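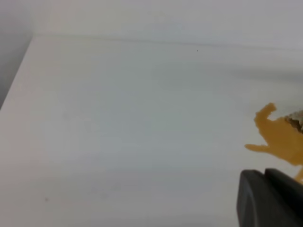 Figure 7.1 Gripper, amber piece and crumpled brown piece on a white tabletop.

Chapter 7
Picking Up Soft Things

Up to now the class arm has handled blocks, dowels and bottle caps. Those parts keep their shape. If the gripper closes on a block at the wrong angle, the block turns a little and settles between the fingers, and the program still works. Most of the code you wrote in Chapters 5 and 6 depends on that.

Soft parts behave differently. A washcloth has no fixed width. A strip of rubbery plastic bends when a finger touches it and springs back when the finger leaves. Crumpled paper gets smaller each time it is squeezed. In this chapter you will change your pick routine so that it can deal with parts like these, and you will keep a proper record of how often it fails.

The running example is the Garnitz project, built by the after-school robotics club over one summer term. The club was split into two teams. Sơn Đoàn's team wrote the pick routine and Wálter Huaranga's team ran the trials and kept the log. Both teams used the Brolari arm with the two-finger gripper and the wrist camera, the same setup described in Appendix B. If your school has a different arm, the steps are the same but the speed settings will need to be worked out again.

What you will need from earlier chapters

You should be able to move the arm to a saved position, open and close the gripper by a set amount, and save a picture from the wrist camera with a time stamp. If the time stamps in your log don't match the ones on your pictures, go back to Section 5.4 and fix that first. The Garnitz teams skipped this and lost an afternoon of work.

New words in this chapter

Deformable: able to change shape when pushed or pulled. Cloth, dough and foam are deformable.

Grasp point: the place on a part where the fingers are meant to close.

Regrasp: letting go of a part and taking hold of it again in a different place.

Trial: one complete attempt, from the home position back to the home position, whatever happens in between.

Drape: the way cloth hangs when it is held up by one point or one edge.

7.1 Why a White Table

The club began on a workbench covered in pencil marks and old tape. The camera program looked for edges, and it found plenty of them. It sent the arm to a strip of tape more often than it sent the arm to the cloth. Moving to a plain white surface with a plain wall behind it solved most of this in one day.

A plain surface has its own problems. White cloth on a white table is hard to find, so choose test parts with some color in them. Stripes are useful. When a striped cloth is bunched up, the stripes bend along with the folds, and a student looking through the saved pictures can tell which way a fold runs even when the edge of the cloth is out of view.

Small marks matter as well. A crumb or a smudge that you would never notice while eating lunch can be picked up by an edge finder as a part. There are two ways to handle this. You can clean the table before every session, or you can tell the program to ignore anything below a certain size. Do both. Set the size limit by trying it on an empty table and raising the number until the program reports nothing.

Look at how the cloth lies in the next picture before you read Section 7.2. Decide where you would place the grasp point, and write your choice in your notebook along with one sentence on why you chose it.
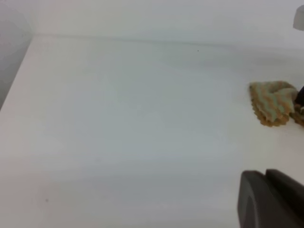

7.2 Choosing a Grasp Point

With a block, the center is nearly always a good choice. With cloth, the center is often the worst one. If the cloth is lying flat, the fingers close on the top layer, slide, and come up with nothing between them. A raised fold gives the fingers something to close on from both sides.

Sơn's team wrote three rules and tried them in this order:

1. If there is a raised fold, put one finger on each side of it and close.
2. If there is no fold but there is a free edge, come in low and pinch the edge.
3. If there is neither, push the cloth a short distance with closed fingers to make a fold, back away, and start again from rule 1.

Rule 3 caused arguments. Some members felt that pushing the cloth was cheating, as the cloth was no longer where it had been placed. The team kept the rule and had the log mark every trial that used it. You should do the same. A result that mixes pushed and unpushed trials without saying so can't be compared with anyone else's.

Whatever rule you use, close the fingers slowly. The setting that worked for wooden blocks will bunch the cloth ahead of the fingers. Start at a quarter of the block speed and go up in small steps — you will find the limit quickly.

7.3 Keeping the Log

Wálter's team used a printed sheet for each session and typed it into a spreadsheet afterward. The sheet had a line for every trial, with the part, the rule used, the result and a space for remarks. A trial counted as a success only if the part was lifted clear of the table and carried to the bin without touching down. Partial lifts were failures.

By the last session, on 7/29/21, the log held 576 trials. Of these, 298 were successes, which is a little over half. The camera had saved 3846 pictures. The teams sorted the trials by part into 4 groups: cloth, paper, bendable plastic and foam. They then went through the failures in each group, with the pictures open next to the log.

Plan on using blurred pictures too. A wrist camera moves whenever the arm moves, and many of your pictures will be smeared. The first version of the club's sorting script, a short program called Grorar, threw out every blurred picture. That removed most of the pictures taken during a lift, the very part of the trial the teams wanted to study.
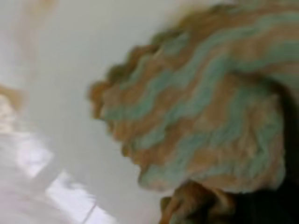 After that, the script was changed so that it kept every picture and added a blur score in a separate column. A reader could then sort by the score or ignore it. Your own script should work the same way. Do not delete anything at the sorting stage, and keep one untouched copy of the whole folder on a second drive.

Remarks in the log should be short and should say what was observed. "Slipped off left finger" is a good remark. "Bad grasp" is not, as it could mean almost anything a week later. If two people disagree about a result, write down both opinions with initials.

Before You Begin the Lab

Check that the emergency stop works with the arm moving at its slowest speed. Tie back loose sleeves. Keep hands away from the table while a trial is running, even if the cloth has fallen somewhere awkward. Wait for the arm to return home, then reach in.

Lab 7A starts on the next page and takes two class periods. Bring one cloth, one sheet of paper for crumpling and one bendable plastic part per group.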